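About Civness

Civness teaches people to work with electrical control cabinets. We are a small training school in Sturnton, and we have stayed small on purpose, as we like to know who is standing in front of which panel and how they are getting on with it.

We began with one evening class and a single cabinet that had come out of a pumping station. It was heavy and awkward, and getting it up the stairs took most of an afternoon, but it taught our first learners more than any wall chart could have done. Since then 1,092 people have finished a course with us — some straight from school, some after years in quite different trades, and a good many sent along by employers who wanted their maintenance staff to feel easier around a panel.

Our main course is called Barbosa, after the lane where we rented our first room. It runs for 14 weeks, with no more than 6 learners to a group, and a new one starts every October. The early sessions are all about reading a door. Before anyone picks up a tool we ask them to stand still and look: which lamps are lit and which are dark, where the meter is, which way the switch handle is turned, what the warning sign is telling them. It sounds a slow way to begin, and people do sometimes fidget, but they thank us for it later on. 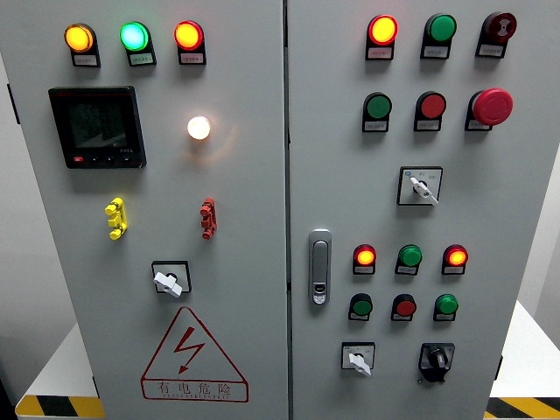 Lamps, meter and rotary switch on a pair of cabinet doors.

After that we move on to drawings and labels. Equipment comes from all over the world these days, and a fitter may well meet a cabinet marked in a language he or she doesn't read. We spend a good while on this. Learners match each device to its place on the drawing, write out their own list of what does what, and check it with a partner and then with the tutor. Guessing from the colour of a lamp is gently discouraged — well, fairly firmly discouraged, if we are being truthful! 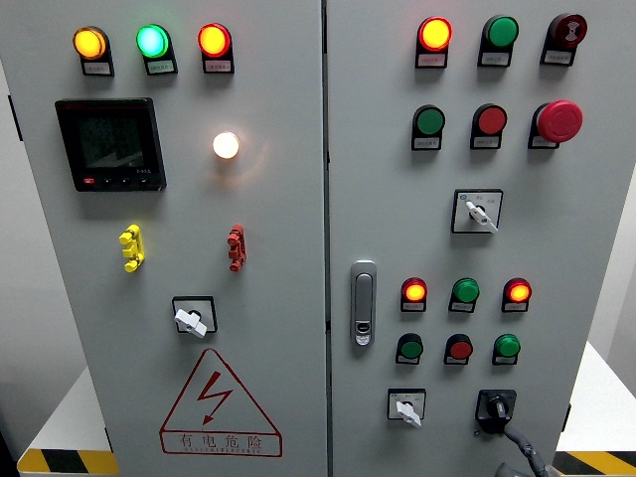
Yellow and red connectors above the selector switch, with the red danger sign at the foot of the door.

For those who already have some experience there is Prindusis, our shorter course, which lasts 2 weeks and deals with fault finding. It is hard work and rather good fun. You will be given a fault, a drawing and a quiet corner, and we will keep the kettle going.

If you would like to come and see us before making up your mind, please do. Ring or write to the office in Sturnton and we will find a time that suits you, show you the workshop and answer whatever you want to ask, however basic it may seem.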